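Wednesday, bench 2, small arm (Dirkar)

Came in to find the Dirkar complaining about joint 3 again. It complains in the usual way, by going exactly where it is told plus a bit extra. Powered down, folded it low by hand, reseated the servo lead at both ends and went over the horn screws. One was a quarter turn loose. Threadlock this time, as I wrote last time and evidently didn't do.

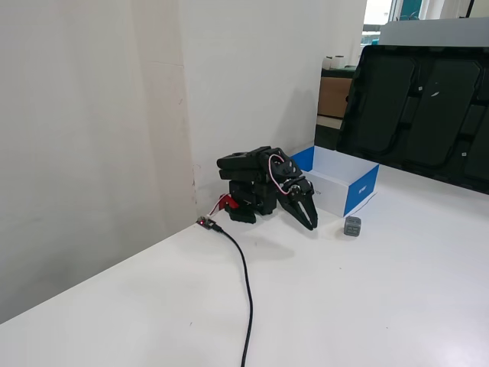 Ran the Sostis zero routine afterwards. First pass failed with the error that means nothing, second pass was fine. Offset on joint 3 now saved in the config and also written on the back of the Kivgate delivery note, which has so far been the more reliable of the two.

Wiring is still my main worry. The loops near the top joints are generous, and I would like them tied back before one finds its way into a bracket. Not too tight – the last set of ties stopped the wrist going all the way round and cost us a morning of blaming the software.

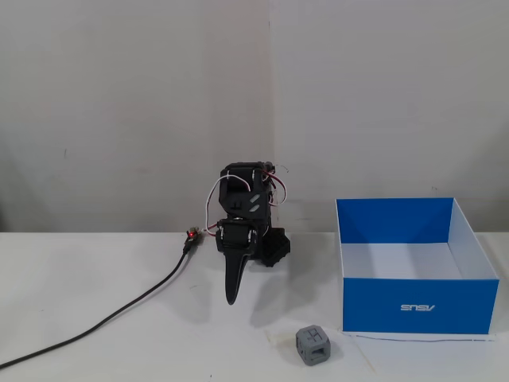 Finger pointing down, cube and open box to the right. Red LED on.

Reach check next. Up, out, over the box rim, down a little, and back to folded. Speed limit left at 600 in the config until I trust the joint, whatever the Hoxha sheet recommends. Somebody had set the rim clearance to zero, which is optimistic. Put it back to 3 cm. 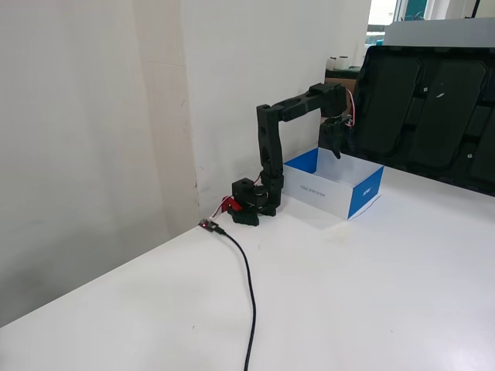
Elbow hums when the arm is held out at full stretch. Could be the load, could be the servo getting ready to retire. Spare is in the drawer marked MISC, under everything else marked MISC. If the hum gets worse, swap it and redo the zero from scratch; don't nudge the old offset until it looks right. I have tried this and it looks right for an hour.

To do: cable ties, label the servo leads, order more M2 screws, wipe the table. Leave the base where it is, please – the zero was done with it there.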